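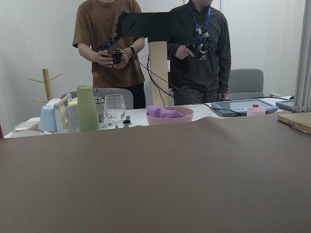
Evaluation of the Workell Teleoperation Kit for Tabletop Tasks
Student project report, group 4
Dalia Hunt, Lev Boiko, Karthikeyan Annamalai
Supervisor: Todor Dimitrov
Submitted 28/11/2025

1. Purpose

The department was offered the Workell kit on an evaluation license starting in August. Our task was to decide whether it could replace the Kadik joystick set in the second-year manipulation course. We looked at setup time, control quality and the condition of the recorded data. Price was handled separately by Vlasta Georgiou and is left out of this report.

2. Test setup

All trials used household items on a white table: cups of several sizes, a mug stand, a stemmed glass, a pink plastic bowl with a folded cloth, and a wooden cutting board. The cloth and the glass were expected to be the hardest. Items were put back by hand between trials, without fixed position marks, so start positions vary.

3. Procedure

Each operator had one practice session, then ran the same task list on both kits. A trial counted as complete if the item reached its target and stayed upright. The limit was 85 seconds. Trials stopped by a software fault were repeated and logged under faults.

4. Results

We ran 40 trials on each kit. Workell completed 31 and Kadik completed 24. Most of the gain came from the cups. The cloth showed no clear difference. Both kits did poorly with the stemmed glass, where operators tended to close the gripper too early.

First setup of the Workell kit took 21 minutes with the printed guide. The guide leaves out the network step, and we had to look it up in the support pages.

5. Problems

Cable length is the main complaint. Operators had to watch the slack when changing position, and two trials were lost to a loose connector. The recorder also drops the last second of a session if it is closed from the menu. Support confirmed this and gave no date for a fix.

6. Recommendation

We recommend the kit for the course if longer cables are supplied. The Kadik set should be kept as a spare. Trial logs and the settings file are in the shared project folder.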